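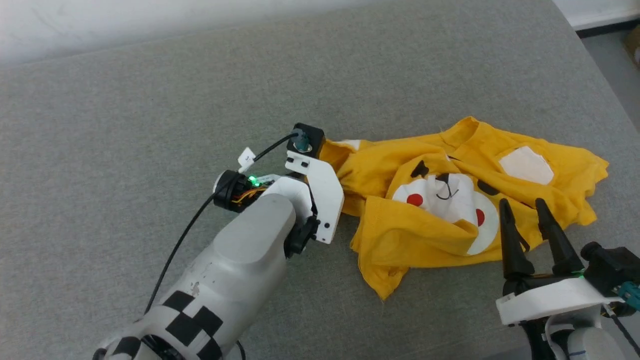 About Skallow Laundry

Most laundries will tell you they treat every garment as if it were their own. We have seen how people treat their own garments, so we promise something smaller. Skallow washes, dries and folds household clothes for families in Sarnby and Faltley, and we give them back in a state you can put straight in a drawer.

We started in a single unit on Darwish Street with 3 washers and a lot of doubt about the trade. Scent boosters, "fabric revival," folding boards sold at 5 times what they cost to make – we tried most of it and kept very little. Last December we folded 1,560 items and had 120 of them back on the table for a second go. We would like to see other shops print that number.

Folding is where we think most services cut corners. A shirt that comes out of the basket in a heap gets pressed flat with a forearm and called done. Thin cloth is the worst for it: a bunched yellow piece like this one, with the folds lying over each other and the stitched hem caught up among them, has to be opened out fully before anyone makes the first fold. It takes longer, and we charge for the time.

We don't do wedding dresses, leather or miracles with old grease. If we doubt a stain will shift, you'll hear so at the counter, before you pay. 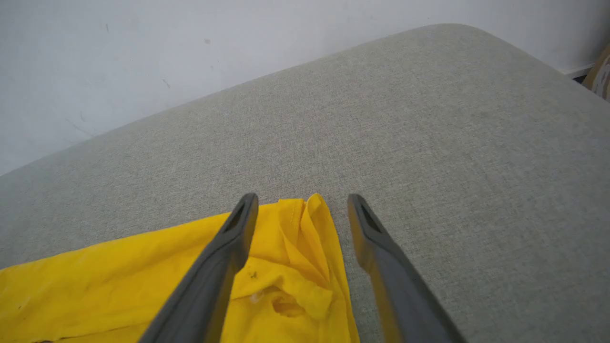 Prices are by the bag, and the list is on the wall at both shops. We have no loyalty card. We looked into one and couldn't see who it was for, apart from the company selling the cards. Children's clothes go through at the same rate as everything else, and a yellow item with a hem as wrinkled as they come gets the same table and the same patience as a dress shirt. Drop-off is open from 7 a.m.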